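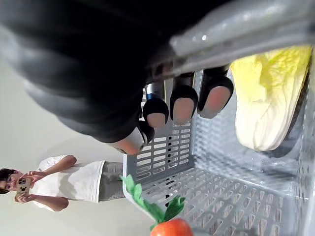 The Lamps of Iltovach is a novel by Rizal Krishnan, with illustrations by Bożena Kozłowski. It was first printed in monthly parts in the literary magazine Nedodside and later published as a book, in two volumes, by the Gruver press. The story follows one winter in the river town of Iltovach, where a retired schoolmaster, Mr. Ngau, is asked to write the history of the local theater.

The novel is known mostly for the close relation between its text and its pictures. Several chapters refer to details which are only found in the illustrations, and for this reason the plain text version is considered incomplete by most critics.

Plot

Mr. Ngau arrives in Iltovach by the night boat with one trunk and a letter of invitation. The letter is signed by the manager of the theater, but the manager says he has never written it. Because the river is already closing with ice, Ngau must remain in the town until spring. He takes a room over a bakery and starts the history anyway.

In the first volume he speaks with the old actors, the prompter, and the widow of the scene painter. Each of them tells him a different account of the fire which destroyed the first stage. In the second volume he finds the painter's account book, and he understands that the scenery was sold before the fire and not burned in it. The invitation letter is in the same handwriting as the account book. The last chapter takes place on the morning when the boats return. Ngau leaves the manuscript on the prompter's chair, and the reader does not learn who picks it up.

Composition and serial publication

Krishnan wrote the parts one after another and usually sent them to the editor only a few days before printing. According to the editor, Dewanti Siregar, the outline given to the magazine had one page and named a different ending, in which the theater was opened again. The ninth part was printed one month late, in April, and it was shorter than the others. It contains the long scene at the frozen landing, which Krishnan afterward rewrote for the book.

The chapter titles were written by Siregar. Krishnan kept all of them in the book except "A Seat in the Gallery," which he changed to "The Cheap Seat."

Illustrations

Kozłowski made 70 drawings for the serial. They are in pen and black ink, with gray wash added in the interiors. She received the text late and often had to begin from a short note by the author, so that in some places the drawing and the text do not agree. The best known case is the prompter, who is described as clean-shaven in chapter three but has a heavy mustache in every drawing. Krishnan did not correct this. In the book he added a sentence in which the prompter says that he is growing it for a part.

The frontispiece of the second volume is the only plate in color. It shows the curtain of the theater seen from the side of the stage, with strong lamplight on the folds of the red cloth. Kozłowski painted it in gouache and covered it with a thin varnish, and the printed version is much darker than the original.
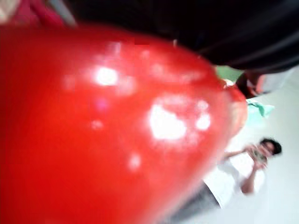 Bright highlights on a glossy red surface, close view.

Reception

The serial had a small but regular group of readers, and letters about the handwriting puzzle were printed in the magazine from the fifth part on. Ridwan Wijaya, in a long review of the book edition, praised the chapters with the scene painter's widow and found the bakery episodes too slow. He also wrote that the pictures "know the end before the author does," a remark which is repeated in most later articles on the novel.

Other critics were less friendly toward the ending. Kamarul Sembiring argued that the missing reader of the manuscript is a weakness of the plot and is used to hide the change of the outline. In a later essay he took back part of this opinion, after comparing the serial and book versions of the landing scene.

Editions

The first book edition was printed in 1000 copies and contained all the drawings from the serial. The second edition, dated February 21, 2022, has a smaller page size and leaves out the tail-pieces of the chapters. It corrects the numbering of the plates in the first volume and adds a short afterword by Siregar, with a facsimile of the original outline.

See also

Illustrated fiction
Serial novel
Frontispiece
Theater in literature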